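Desk Wipe-Down: read me first

Hello! This is the readme for the Ekow folder, the part of our tidying collection that deals with desks and the stuff that lives on them. I'm Solange Kennedy and I look after the notes, so if something is spelled wrong in here it's my doing. Sándor Szekeres did the sorting and came up with the file names (sorry, they're long).

What's in it

There are 1031 clips in all, and 119 of them are keyboards. I love the keyboards. They're fiddly little jobs, all gaps and edges, and everybody goes at them differently: some people work along the rows, some scrub in circles, and a few just give the space bar a good polish and call it done. The remaining clips are monitors, mouse mats, lamps and plain bare tabletops.

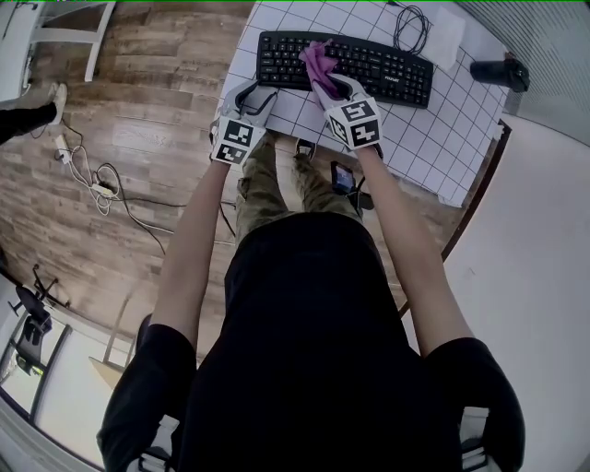
Keyboard wipe, pink-purple cloth, gridded table cover.

Cloths get bunched up, folded, dropped and picked up again, and I've kept all of that in. If you only want the wiping itself, filter on the "stroke" column in clips.csv, which gives you a start and end for each pass. "Surface" tells you what was being cleaned. "Clutter" is my own rating from 0 to 3 for how much other stuff was lying about, and it's a matter of taste, so please don't build anything serious on it! Bottles and coils of cable on the table count towards it, things on the floor don't.

Splits

126 clips are held back for testing. Sándor picked them by desk, so you won't find the same desk on both sides. A clip can run up to 40 seconds.

Things I'd still like to fix

The "cloth_colour" column is a mess. I wrote pink, Sándor wrote purple, and we've both used pink-purple when we got tired of arguing. Treat all three as the same until the next version, which should be ready in June.

A handful of lamp clips are also filed under "monitor". I'm working through them on Wednesday evenings with a cup of tea, so if you spot one, send me the clip name and I'll move it.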